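**Table depth for a tiled corner**

**lunder75:** The corner has white tile on both walls. I want a white rectangular top in it, 149 cm long. Is 75 cm deep enough for plates and serving?

**Relasberg:** Go deeper. You lose the back strip to reaching.

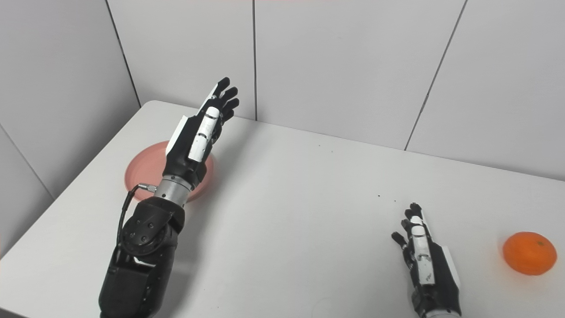
*White table in the tiled corner, pink plate on the left.*

**dirus6:** Disagree – 75 is fine for one plate per person. Leave 6 mm at the tile.

**Relasberg:** 6 mm traps crumbs. Seal it.

**lunder75:** Sealing means I can't pull it out to clean. Leaving the gap.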